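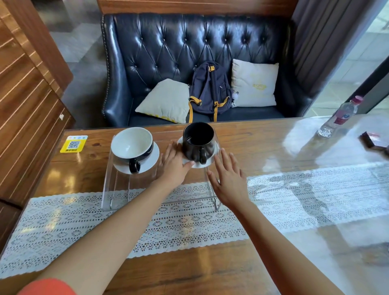
Two black cups, the clear stand and the lace runner on the long table.

31st July
By K. Priedītis

I have moved the coffee cups again. My family says I move them every week and it is not true, but it is true that I think about them more than a person should think about cups.

When we came to the apartment in Ullard, the long table was already the biggest thing we owned. It has a reddish-brown color and a strong grain, and I love it very much, so in the first month I ordered a clear sheet to cover it. The sheet protects the wood from everything. It also shines. In the morning one half of the table is so bright that I have to sit on the other side to read. I looked for a matte one, but in our size it cost 177 and had to come in two pieces, with a line in the middle, and I did not want a line.

The lace runner is my answer to the shine. It has flowers and ovals and a scalloped edge, and my family finds it old-fashioned. Maybe it is. Where I grew up, a table without some lace on it looked like a table in an office. I wash it by hand in cool water and dry it flat on a towel, and I pull the small scallops straight with my fingers while it is still damp. If I forget this step, the edge curls up and no iron can help me after.

Now to the cups. They are black outside, and one of them is white and glossy inside, so you see at once if it was washed well. Each has a white saucer. For a long time I kept them in the kitchen cabinet, one inside the other, and I was always afraid for the handles. Then I saw in Stimley, in the little shop next to the post office, a clear acrylic stand in the form of a small bridge. I bought it for 9 dollars. The seller told me it was made for shoes! I put cups on it and it does not complain.

What I like in this stand is that it takes almost no place from the eyes. A wooden one would be one more piece of furniture on a table that is already heavy. One cup can stand on top and another one in front, and the lace goes on without stopping. What I do not like is that it shows each fingerprint, and also that it is light. If you put a cup down carelessly on one end, the stand moves a little on the shiny sheet. I tried small rubber dots under the legs, and they helped until December, when the heating was on and the glue became soft.

So I have some habits now. I put the saucer first and the cup after. I hold the saucer with one hand and take the cup with the other, even when I am in a hurry. I turn the handles toward the chair, so that the person who sits down can take the cup without crossing the arm over it. I learned this from my aunt, who had a very small kitchen and very good porcelain. The spoon may stay in the cup if someone will drink soon. On the saucer it slides, and I don't like the noise.

There are still 3 things I want to change. The stand should be a bit longer, so that two saucers can be together on top with some air between them. I need a proper tray for water bottles and small boxes, which always come to live on the right side of the table whatever I do. And I would like a second runner, the same pattern, for the days when the first is drying. I asked in Prilten at the summer market, but the woman there had only round pieces, and the long ones she makes to order, 100 for one. I said I would think. I am still thinking – the work is worth it, I know how many evenings are inside such a thing.

Next time I will write about the cabinet, which has a free shelf now, and already I have too many plans for it.

We use cookies to improve your experience on this site. By continuing to browse you agree to our cookie policy. Accept Settings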